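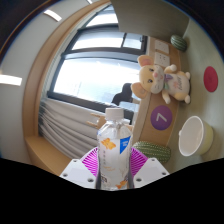 Bottle in the pads, station 7, after the re-shim.

2 September 2023

Quick one before I lose the thread. Whole day on the hand gripper again, the number two unit. Came in meaning to do the firmware on the cell and never touched it.

Problem from last night: jaws closing crooked. Left pad touching first, then the right catching up, so anything smooth gets shoved over before it's held. Fine on soft stuff. Bad on the bottle.

Took both white plates off. Screws on the left side were barely finger tight, two of them. My own fault, I put that plate back on in June and I bet I never did the final round with the driver. No threadlocker in the holes either. Cleaned them out, alcohol and a pipe cleaner, let them dry, small drop each. Not the big screw, that one has to come out every time the pads get swapped.

Pads. Magenta set is the Distamell ones, second batch. Ribs on the left were a bit glazed, like they'd been rubbed shiny. Washed both in dish soap, toothbrush between the slats. Takes forever. Checked each slat for splits with the headlamp, found one starting near the root on the spare set so that's in the trash. 9 spares left in the drawer, need to reorder before it gets silly. Kasprzak wants 15 working days now, used to be a week.

Then the slide. Pulled the cover, grease had gone brown at the closed end and there was fluff in it. Plush fluff, yellowish. Wiped down to bare metal, new grease, thin. Ran it open and shut 88 times by hand while I ate a sandwich. Smooth by the end. There's a tiny click at full open that I don't love. Wrote it on the tape on the case so I dont forget.

Re-shimmed the right plate. First try too much, jaws met at the tips and gapped at the bottom. Second try one shim less. Paper test ok top and bottom.

Lens: wiped, blew out the rim. Still a bit of color fringing right at the edge, same as always, leaving it. Window is blowing out white again with the ceiling lights on too. Should really get the curtain pulled all the way across when we run, then do the exposure lock. Later.

Calibration took two goes. Forgot to zero it closed before the first one, so the width read wrong all the way up. Redid it properly. Closed, zero, open, save, power off, power on, check again. It kept the number this time.

Put the bottle back in for the hold check, table at 7 with the mouse and the cactus thing and the red disc all left where they were, didnt want to reset the whole table just for that. Both pads on it, one each side. Want to see the same on the mouse tomorrow, soft body is a different story and the ears get in the way.

Lindbridge rang in the middle of all this asking for the service sheet on the first unit. Told them end of the week. Havent started it. Need the Tramovis part numbers for the slide and I think they're in the old binder, the one with the broken ring, wherever that went.

Cell itself: battery two on charge, cable to the logger has a kink by the plug, taped for now. Replace it. Counter is at 300 cycles since the last full strip, I reset it to zero after the grease so that's the new start.

Tomorrow:
firmware, really
click at full open, pull the end stop and look
order pads, order cable
find binder
same shim check on number one while I remember how

Hands still smell of grease. Left the driver bits on the bench, sorry future me. Bed.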